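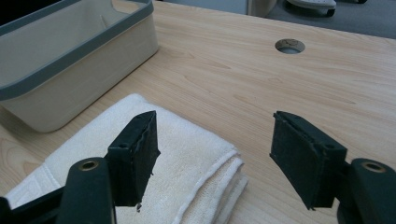
Assistant Skate Technician, Tapley Curling and Skating Club

Tapley needs someone to sharpen skates. We own 366 pairs of rentals, and most of them have met a parking lot. If you can put an even edge on a blade and stay polite to a hockey parent at six in the morning, please keep reading.

The job is part time, 13 hours a week, through the end of the season. You'll work under Darren Nuttall, who has run the skate room long enough to have opinions about laces. You'll sharpen, rivet, dry out boots and hand them over the counter in the size people need, as opposed to the size they asked for. On public session nights you'll also run the lost and found – mostly single gloves.

Experience with a sharpening machine is nice to have. We'll train the right person on ours, a Vundum, which is loud and likes to be warmed up first. You don't have to skate well. Darren doesn't.

You do need to be 18 or over, able to lift a full bin of boots, and free for both days of the Clelum Cup in February, when 2,000 people come through the doors and all of them have a wide left foot.

Pay is hourly and depends on experience. You also get free ice time and 2 guest passes a month. Coffee is provided, such as it is.

Send a short letter to Baltasar Valdebenito at the club office by 4 October 2018. Résumés are welcome but please keep them to a page. Interviews are held in the skate room, so wear a sweater.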